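Purkumcombe Fire Station Open Day: Notes for Helpers
Session 2, hoses and water games 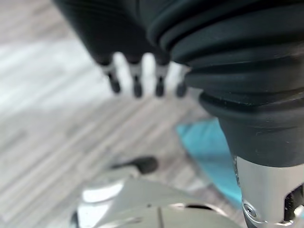
One of last year's helpers wrote to say that the queue for the hose was far too long, and that smaller children gave up before their turn. A fair point, and I'm grateful for it! So this time we'll run two lanes, Obi and Otow, with 90 seconds for each child — do be kind about the last few seconds.

Please read page 66 of the Nestar booklet before Tue 16 April, and bring a towel, as you will certainly get splashed.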